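January 10, 2022 – Harketthorpe

**Rirner brings two-arm table clearing to its Harketthorpe canteen, and the staff keep their hours**

Rirner, the catering company which serves 1,556 meals each week at the Bashir business park, starts today with a pair of robot arms in the clearing room of its canteen. The system is called Hidex. It picks up cups, cans and other small items left after meals and sorts them for washing or recycling.

The clearing room is the least liked place in our kitchen. The work is repetitive and hard on the wrists and shoulders, and in September our staff told us so in a survey. Of the 58 people who answered, most put clearing at the bottom of their list.

"I did this job for 3 years and I do not miss the bending," said Temitope Afolabi, shift leader. "Now I teach the arms which things go where, and I have more time at the counter with our customers. I was worried in the beginning. I asked many questions, and I got answers in writing."

Under the agreement with staff, no position is removed and no contract is shortened. Each worker on the clearing rota receives paid training in how to start, stop and correct the arms. The hours which become free go to food preparation and counter service.

The arms work with plain coloured cups and ordinary drink cans first. Plates and cutlery will follow when the team is satisfied with the results – we have not fixed a date for this.

"We prefer to go slowly," said Abimbola Oyelaran, operations manager at Rirner. "A tall cup and a small can are very different things to hold, and a can may still have some drink inside. Our people know this from long practice, so they decide what the arms try next."

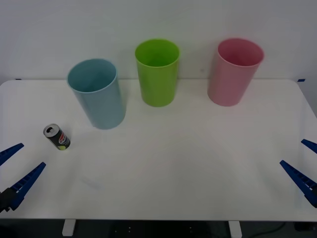 ## Visits and contact

Rirner welcomes journalists and other catering employers to see the clearing room on weekday afternoons, after the lunch service. Please write to the Rirner press office in Harketthorpe to arrange a time.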